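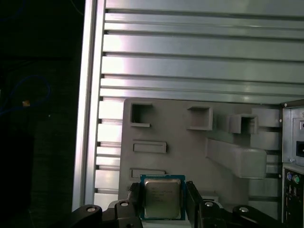

ブラウザ通知の悪用と拡張機能の権限を追う ― Orko 解析担当者に聞く

印刷用ページ | メールで送る

2020-08-15

Webブラウザのプッシュ通知を使った広告配信が、企業の端末管理者の間で問題になっている。ファイルを一つも落とさずに成立するため、従来型のウイルス対策ソフトの検査ログには何も残らない場合がある。セキュリティ製品の開発と検体解析を手がける Orko で、ブラウザ関連の脅威を担当する解析者に話を聞いた。業務の性質上、氏名は伏せる。

まず通知の仕組みについて。担当者は、許可の単位がオリジンである点を最初に挙げた。「利用者が一度『許可』を押すと、そのオリジンは Service Worker を登録し、タブを閉じたあとも通知を送れます。仕様どおりの動作で、脆弱性は使われていません。したがって修正パッチを待っても解決しません」

許可を得るまでの手口は単純である。動画の再生、年齢確認、ロボットでないことの確認などを装い、許可ボタンを押さないと先へ進めないように見せる。同社が今期に収集した誘導ページは1668件で、文面を正規化するとテンプレートは45種類に集約されたという。「配信側はドメインを使い捨てますが、HTMLの骨格とスクリプトの変数名はほとんど変えません。ドメインの遮断リストだけで追うと、常に後手になります」

同社が Brolar と呼んでいる一群は、通知の許可に加えて拡張機能の導入まで誘導する。拡張機能は検索補助を名乗り、マニフェストでは「すべてのサイト上のデータの読み取りと変更」に相当する権限を要求する。導入後は既定の検索エンジンを書き換え、検索語を中継サーバーに送ってから一般の検索結果へ転送する。

「転送は2段です。1段目で識別子を付与し、2段目で広告の配信元を決めます。最終的に表示されるのは普通の検索結果なので、利用者は気づきにくい。アドレスバーに一瞬だけ別のホスト名が出る程度です」

導入直後に挙動が出ない点も解析を難しくする。Brolar の検体では、導入から7日が経過するまで外部への設定取得が行われなかった。短時間で終わる自動解析環境では、無害と判定される。担当者のチームは、時刻を取得するAPIの戻り値をずらして待機処理を飛ばしている。ただし、検体の一部はサーバー応答の Date ヘッダーと端末時刻を照合しており、その場合は応答側も書き換える必要がある。

「端末の時計だけ進めても動かない検体があります。片方だけ合わせて『動作なし』と報告書に書くのが一番まずい。判定欄には、どの時刻源を操作したかを必ず残すようにしています」

解析に使う内部ツールについても聞いた。同社では、拡張機能のパッケージを展開して権限と通信先を抽出する Ene と、ブラウザのプロファイルを比較する Mukinell を併用している。Ene は静的解析専用で、検体は実行しない。Mukinell は導入前と導入後のプロファイルを突き合わせ、検索設定、起動時のページ、通知許可の一覧、管理ポリシーの各項目について差分を出力する。

差分の中で注意すべき項目を尋ねると、管理ポリシーだという答えだった。「個人の端末なのに『組織によって管理されています』と表示されるという相談があります。強制インストールのポリシーをレジストリや構成プロファイルに書き込まれると、拡張機能の削除ボタンが無効になります。拡張機能の側をいくら操作しても消えません。先にポリシーを消す順序になります」

駆除の手順は次のとおりと説明を受けた。ネットワークから切り離し、ポリシーの値を控えたうえで削除し、ブラウザを完全に終了させて再起動する。続いて拡張機能を削除し、検索設定を戻し、通知許可の一覧から見覚えのないオリジンを取り消す。最後にサイトデータを消去し、登録済みの Service Worker を除去する。同期機能を有効にしている場合は、作業の前に同期を止める。

「同期を止めずに作業すると、別の端末から設定が書き戻されます。再感染として届く報告には、これがかなり含まれています。検体が再び入ったわけではなく、同期が正常に働いた結果です」

企業の端末については、利用者の判断に任せない構成を勧める。通知は既定で拒否とし、業務で必要なオリジンだけを許可リストに入れる。拡張機能も同様に、IDによる許可制とする。運用の負担を懸念する声に対しては、申請の大半は導入初期に集中し、その後は減るとの見方を示した。一方、許可した拡張機能が後から売却され、更新で広告処理が追加される例もあるため、許可リストは版の更新ごとに権限の差分を確認すべきだとした。

「名前とアイコンが同じでも、中身の所有者が変わっていることがあります。権限が増えた更新はブラウザ側で止まりますが、最初から広い権限を持っている拡張機能では何も表示されません。最初の審査で権限を絞っておくしかない」

検出名の扱いについても聞いた。この種の検体は製品によって「アドウェア」「不要な可能性のあるアプリケーション」「検索ハイジャッカー」と分類が分かれ、既定では検出が無効の製品もある。担当者は、分類名よりも検出の設定を確認してほしいと述べた。Orko の製品では不要アプリケーションの検出を導入時に選択する形式で、選択しなかった端末では Brolar の関連ファイルは記録のみとなり、隔離されない。

Mukinell の差分出力については、11月に項目定義を公開する予定がある。対象は出力形式と項目名で、本体の配布は含まない。通知許可の項目には許可日時を加える方向で検討しているが、ブラウザの版によって記録の有無が異なるため、空欄を許す形式になる見込みだという。

印刷用ページ | メールで送る

お問い合わせ | 掲載記事の無断転載を禁じます © 2020 | ページの先頭へ戻る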